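Drokside Listening Walks
Second progress report to the Mura Fund
Prepared by Cosmin Ardeleanu, project lead

Where we stand

The grant pays for audio walks through the Drokside neighborhood, made from recordings of people who live or used to work there. We promised three walks by the end of the grant period. Two are finished and open to the public. The third, along the old mill race, is behind, and I would not bet on it opening before September.

I know that reports like this one tend to say the delay made the work stronger. I don't think it did. We lost time arguing over the route, and then a landowner changed his mind about letting people through the lower gate. The walk we will end up with is shorter and stays on the public road for most of its length.

Borrowing and equipment

Walkers can use their own phone and headphones or borrow a set from the library desk. The application made a good deal of the borrowing scheme. I was doubtful then and I still am. Most walkers turn up with their own, and the people we hoped to reach by lending, mainly older residents, often say they don't like having something in their ears while crossing streets. That is a fair objection, and our safety leaflet does not really answer it. 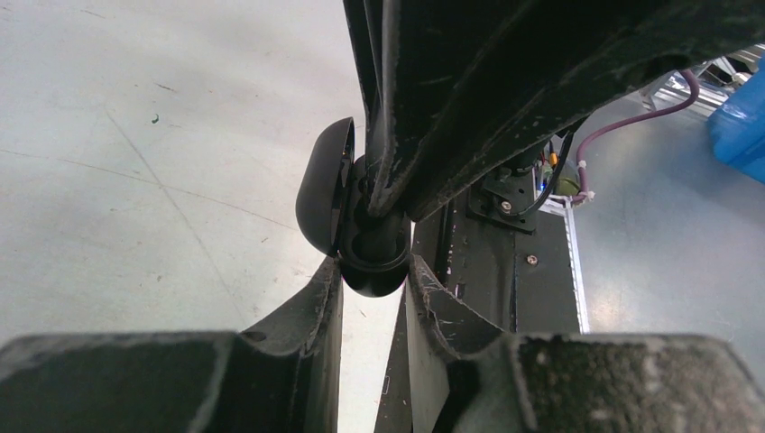
Black cap, close up.

Small wireless earbuds are also a poor fit for a lending desk. They have to be cleaned between users, charged overnight and checked back in, and the library staff have other things to do. Ciltix, who built the playback page for us, suggested a tracking tag for each set. We said no. The tags would have cost more than we expect to lose, and I don't want to bring in a system that needs its own training day.

What I would like to do instead is move part of the equipment line to wired over-ear headphones. They are plain and bulky, and people can hear traffic through them. The change needs your approval under the terms of the grant, and I am asking for it here.

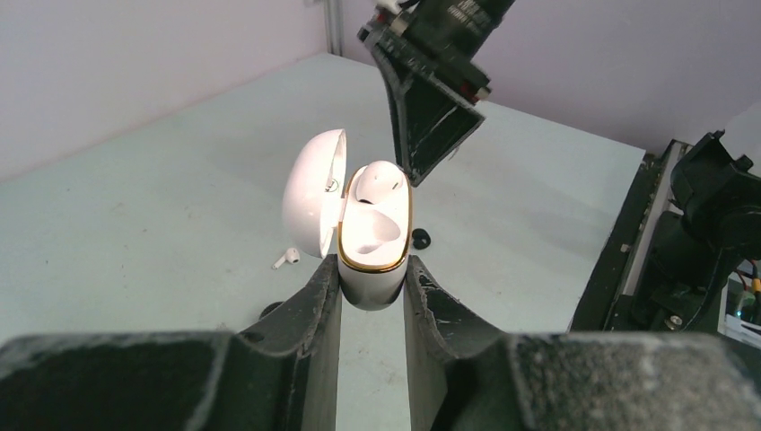

Recordings

We have 43 finished interviews against a target of 70. The target was mine and it was too high. It came from counting names on a contact list, and a good share of those people had moved away, had lost interest or had never agreed to anything in the first place.

The interviews we do have are uneven. A few are very good. The long conversation with the former Baloch bakery drivers is the best thing in the archive and takes up much of the second walk. Others wander, and in several the interviewer (sometimes me) talks too much. I would rather spend the remaining months editing than chase the number, and I'd ask the Fund to judge us on the walks.

Are people using them?

I can't say with much confidence. The playback page counts visits, but a visit may be someone who opened it at home and closed it again a minute later. Ciltix can produce charts from these numbers and they look very healthy. I have left them out. Until we can tell a person on the route from a person on a sofa, I don't think they show what a reader would take them to show.

Comment cards at the library are kinder than they are useful. Most say the walk was "lovely." The more helpful ones complain: the voice at the canal bridge is drowned out by real traffic, the stop outside the chapel runs too long for anyone standing in rain, and the directions at the top of the hill send people left when they should go straight. We have fixed the directions. The bridge needs a new edit, and I have asked for a quieter spot to be tested a short way down the towpath.

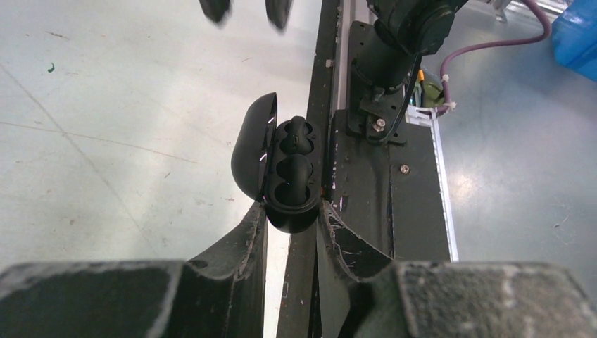
Charging case with the lid open, both earbuds inside.

School visits

The school visits went better than I expected, and I had expected little. The pupils were bored by the history and interested in the voices, especially the swearing we had failed to cut from one clip. Teachers have asked for a version with questions at each stop. I am not keen, as it would turn a walk into a worksheet, but we will try it with one class before deciding.

Money

Spending is under budget on equipment and over on editing. The overspend comes from sound cleanup, which I priced as if every interview had been made in a quiet room. Many were made in kitchens. If the headphone change is approved, the remaining equipment money will cover both the new sets and most of the editing gap – though not all of it. I expect to come back to you with a small request for the rest.

Before the next report

Finish the mill race route and get written permission for every stop on it.
Re-edit the bridge and chapel sections.
Settle who keeps the recordings after the grant ends. The library has said yes in conversation, and I want that on paper.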